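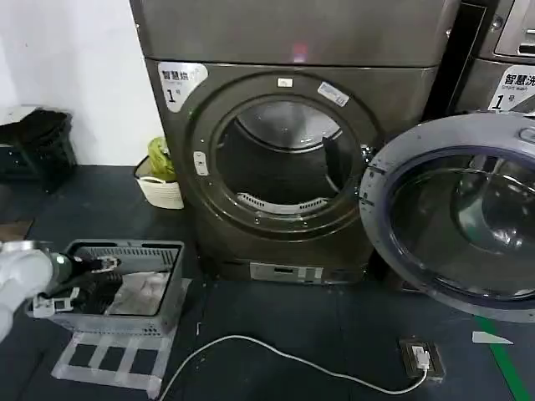

Reading time: 4 minutes

Chapter 4
Weight, and Why Everyone Argues About It

If you've come straight from the last chapter you'll know how a race gets put on the calendar and who decides which horses are allowed in it. Now we get to the part that starts the arguments at the rail, in the car park and (in my family anyway) over dinner on Sunday. We're going to talk about handicapping.

I learnt about weight the hard way. My first job in racing was at Morley, a country track with a tin-roofed stand and a very good pie stall, and I was put to work in the office beside a handicapper called Pramila Dixit. She gave me a pencil, a pile of old results and a mug with no handle, and told me to work out why a mare named Flidinness had been given more weight than a gelding who had beaten her by half a length the time before. I thought it was a mistake. I marched over and said so! Pramila didn't even look up. "Go back and see what she was carrying that day," she said.

So I went back and looked. The mare had carried top weight on a soft track and the gelding had got in with next to nothing on his back. He'd beaten her home, sure, but she'd run the better race, and it took me most of an afternoon to see it. I want you to be able to see it in a minute or two by the time we're done here.

The basic idea is simple enough. In a handicap, the better horses carry more weight and the lesser ones carry less, and the person setting the weights is trying to give every runner a fair go at the finish. The weight is made up of the jockey, the saddle and some of the gear, and if that doesn't come to enough, thin pieces of lead are slipped into a special bag under or behind the saddle. The jockey weighs out before the race and the placegetters weigh in after it. We'll get to what happens when those don't match, which is a bad day for everybody.

Where it gets interesting is in how the handicapper decides that one horse is better than another. Ratings are part of it, and so are margins, distances, the state of the track and the class of the horses behind. A margin over 1,000 metres doesn't mean the same thing as the same margin over a staying trip, and a lot of beginners get stuck right there. I certainly did. Vandana Kashyap, who trained a few at Morley back then, used to lean on our counter and plead her case for a sprinter called Flemeo, and she was nearly always wrong about him, but she always knew his figures, and I picked up more from those chats than I did from the rule book.

You'll also meet set weights and weight-for-age races in this chapter, where the handicapper mostly gets to put the pencil down. Students tend to mix these up with handicaps – don't feel silly if you do – so I've given them a section to themselves, with the Hamdan Plate as our running case. We'll take the same field and weigh it up in 2 ways, then see which horses do well out of it and which ones have reason to sulk.

Before you read on, have a go at this. Find the results of any recent handicap and write down the first few home, what each one carried and how far they were beaten. Then write a line on which of them you think ran best, and keep the page somewhere safe. We'll need it again at the end of the chapter, and I'd like you to have your first opinion there in ink so you can't fudge it.

4.1 What a rating tells you

A rating is a number that stands for how good the handicapper thinks a horse is today.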